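Notebook, match data bench
11 Mar 2003

Working on the Rosside fixture ratings before Saturday's round. Shoshana's results file from last season is finally in one piece: 1492 matches, all divisions, friendlies taken out. Dernumari still had two different spellings in it, which is why their home record looked so poor. Fixed in the master copy. Anyone holding an older copy should bin it.

Reran the home advantage figure with the cleaned file. Lower than the one we used in spring. Semple at home are still well above everyone else and I don't trust it, as half of those games were played on the old ground with the short pitch. Will split the two grounds and treat them as separate clubs for now. 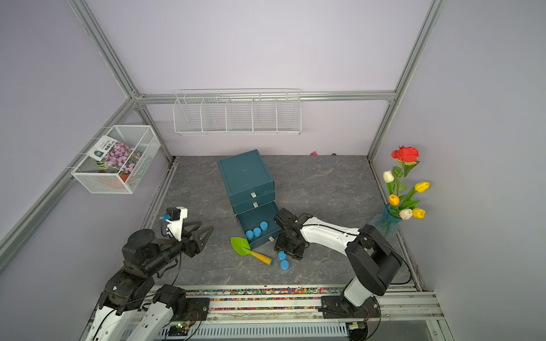
Tried weighting recent form over the last eight games, then the last 16. The longer run gives steadier ratings but is slow to notice a new coach. Grustora are the obvious case. They changed their back four at Christmas, have hardly conceded from open play since, and the long version still has them mid-table. Staying with eight until Ezekiel has had a look.

Penalties: counted as ordinary goals at the moment. Ezekiel Hutchins wants them taken out of the attack rating altogether. I'd sooner give them half weight. Left as is, flagged in the code.

Red cards are a mess. The minute of the sending-off is missing from more than 350 rows, so any correction for playing a man down is guesswork. Shoshana Ridgeway thinks the league office has the referees' sheets on paper. Have asked.
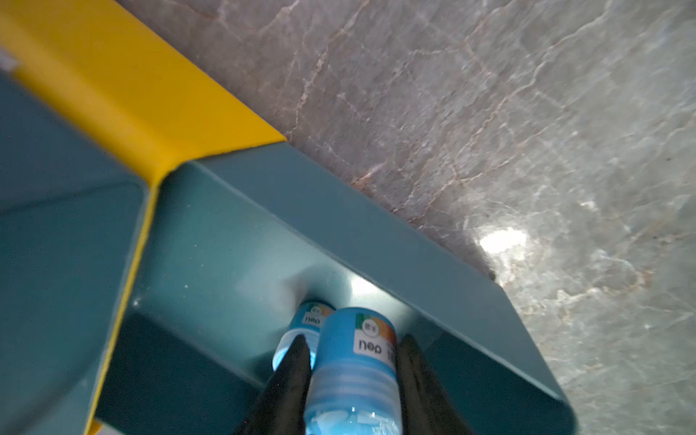 To do

Split Semple's two grounds and rerun.
Check the Dernumari away games for the same spelling trouble.
Penalty weighting, decide with Ezekiel before April.
Draws are still underpredicted when both sides are rated close. Look at the low scores first, nil-all and one-all.
Print Saturday's ratings for the board by the door.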